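Notebook, June
Wirnitz garment set, hand-held gripper

Started 9:40. Recalibrated the Drerkska jaw encoder before the first take; closed position had drifted by 2 counts overnight. Re-zeroed, checked against the feeler gauge, fine. Firmware unchanged.

Set now stands at 1,847 takes logged. After the filter pass, 1,309 are kept. Most of the rejects are tracking loss during fast wrist turns. The rest are takes where the jaw signal lags the video and the time alignment script gives up. I reran the script with a wider search window and got a few back, but the recovered ones look jittery at the grasp and I don't trust them for training. Moved them to the hold folder. 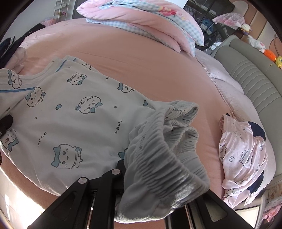
Grasp labels need another field. At present we store garment type, jaw width at closing, and start and end of lift. We do not store where on the garment the jaws closed, and the policy mixes up waistband and hem grasps as a result. For shorts the difference matters. With the gray knit pair held up in the jaws, the elastic stays gathered and the legs drape back over the gripper, covering part of the black plates. The width reading is then the only clean signal left for the grip itself. Proposed values: waistband, hem, collar, sleeve, other. Shirts laid flat, like the white cat-print one, get an extra flag for collar direction.

Stojanović arm replay, afternoon: 31 trajectories. Over half reached the release point without a joint limit warning. The failures cluster at low wrist height, where the demonstrator can tilt the tool much further than the arm can follow. Suggest a tilt warning tone during recording. Tesetti logger has a spare output for it.

To do:
- add grasp location field, relabel the kept shorts takes first
- shorten lens exposure near windows, test again in the morning
- order jaw pads
- ask for the newer URDF, ours has the old wrist offset

Stopped 17:15. Data copied to both drives, checksums match.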